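Ticket 933 - Rircombe screening, subs out of sync + no center channel
Status: open, workaround in place
Opened by: Dilani Patwary (front of house)
Assigned: Rizwan Munshi

Mon 6:40 pm
Dilani called up from the lobby. Preview of Stirnham, screen 2. Dialog very faint, music and effects fine. Subtitles late, and getting later as it goes. By the courtroom bit the line is on screen after the other guy has answered. People complaining.

6:48
Went up to booth. Server shows no errors. Playlist is right: Gratis trailer, house rules, feature. Trailer sounded OK per Dilani, so not the amp (I thought).

6:55
Swapped to the backup processor preset. No change. Put it back.

7:05
Center channel meter moving on server output, nothing on processor input. So sound is leaving the server and not getting there. Reseated cable. Dialog back for a minute, then gone again. Cable or the socket, can't tell in the dark.

7:12
Ran the spare cable along the floor, taped down. Dialog back and staying back. Do NOT pull up that tape before I've done a proper one.

Subs still drifting. Left them on, the distributor wants them on for the preview.

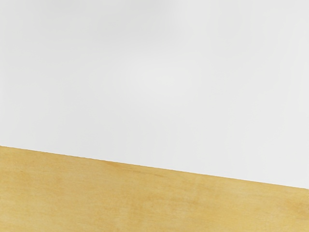
Can we just restart the feature from the beginning to fix the subtitles?
Restarting only resets the drift to zero and it builds up again, so you would be in the same spot by the second reel. Leave it running and hand out the comp slips.

9:20
Show over. Dilani gave out passes. One guy wanted to argue about the ending, not our dept.

Tues, morning
Checked the sub file on the ingest machine. It was timed for 25 fps and the feature plays at 24. That's the whole drift. Trailer has no subs so it never showed up there. Same file is on the drive for the Gezer retrospective?? Need to check before it goes out.

Emailed Shafiq Karunaratne at the distributor, asked for a 24 fps file. Also asked if the other sites got the same package, becuase if so they're all going to have this.

11:30
Reply from Shafiq K. Says our package is "the festival version" and the theatrical one was sent in May. We never ingested a May one. Tharushi Howlader looked through the drive log, no sign of it. Asked him to resend.

1:15 pm
Note for everyone as there are two Shafiqs on this thread. Shafiq Mollah is ours (projection), Shafiq Karunaratne is the distributor. Password for the download went to the wrong one, sorted now.

2:50
New package downloading. Slow. 5 hours left according to the bar, which I don't beleive.

3:10
Looked at the center socket with the lights up. One pin pushed back. That explains the cable working and then not. Spare cable holds because the plug is a bit longer. Ordered a new panel connector.

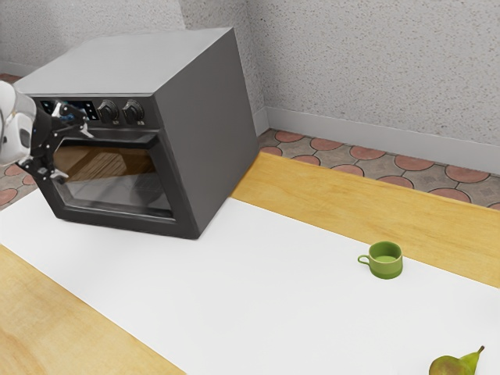 Countertop oven, dark gray, two knobs

4:00
Shafiq M asked if we could retime the old subs ourselves and not wait. Could, but the preview contract says no changes to supplied files. Waiting.

Wed
Package in, ingest passed. Ran the first reel and the last reel to an empty house. Subs land on the line at both ends. Courtroom bit is good, actual punchline arrives with the joke now.

Old package removed from screen 2. Still on the ingest machine under Stirnham_FEST, do not use it for public shows.

Gezer files checked: subs are timed for 24 and so is the picture. OK to go.

Still to do
- fit connector when it turns up (Rizwan)
- proper cable run, lose the tape (Rizwan, Shafiq M)
- put a fps check on the ingest sheet (Tharushi)
- tell Dilani how many comp passes the distributor will cover, they haven't said

Keeping ticket open til connector is in. If dialog drops again before then, wiggle nothing, call the booth.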